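Robot Learning Lab, Rulunthorpe
Handout 6: Gathering demonstrations

Your policy will learn whatever you show it, including your bad habits. If you always start with the left arm, so will it. If you dither over a crayon, it will dither too, and with more conviction.

The task for this unit is crayon sorting with two arms and two baskets. Each group records 200 episodes. Vary the starting layout every time – piles, strays, pairs lying side by side. 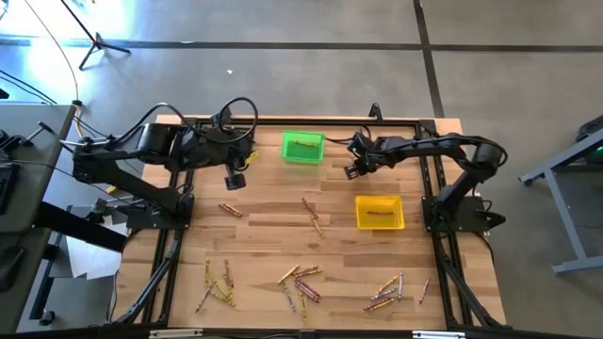
Episodes with a fumble and a clean recovery stay in. Episodes where you gave up and swore go in the reject folder, labeled. Last May a group handed in 23 perfect runs from one starting layout. Their policy was brilliant at that layout and baffled by all others.

Before the next session:
Read the Clundia logging notes.
Name your files properly ("final_final2" is not a name).
Bring a written rule for what counts as success.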